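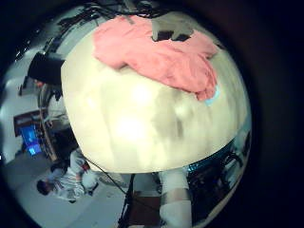 *A pink cloth with soft folds.*

**Groldale Outdoor opens repair service for packs and rain jackets**

GROLDALE, August: Hikers can now have worn backpacks, rain jackets and gaiters repaired at the Groldale Outdoor shop on Nisbet Street. The service takes items of any brand, bought anywhere.

Repairs cover broken zippers, torn mesh, failed seams and missing buckles. The shop will also clean and reproof waterproof jackets. Boots and climbing harnesses are not accepted.

"People were bringing us packs with one bad strap and asking what to buy next," said Shona Halliday, shop manager. "Most of those packs had years left in them."

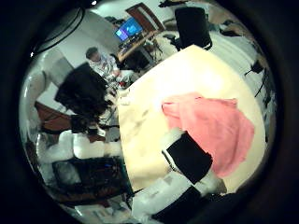
Customers fill out a short form at the counter and get a price before any work starts. Small jobs begin at $16. Most repairs take six working days, and larger ones, such as a full zipper replacement on a jacket, may take longer during hunting season.

The work is led by Frøydis Backlund, who spent several years sewing tents for Leltberg. She expects to handle some 1000 items in the first year.

"Please brush the mud off first," Backlund said. "And empty the pockets."

Items must be clean and dry at drop-off. Anything left more than 100 days after the pickup notice will be donated.

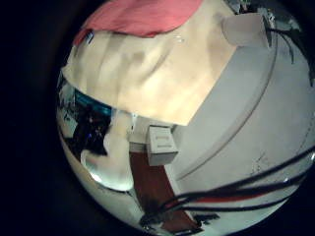 ## Drop-off hours

The repair counter is open every Thursday until 7 p.m. and during regular shop hours the rest of the week. No appointment is needed.

Press contact: Evander Chisholm, Groldale Outdoor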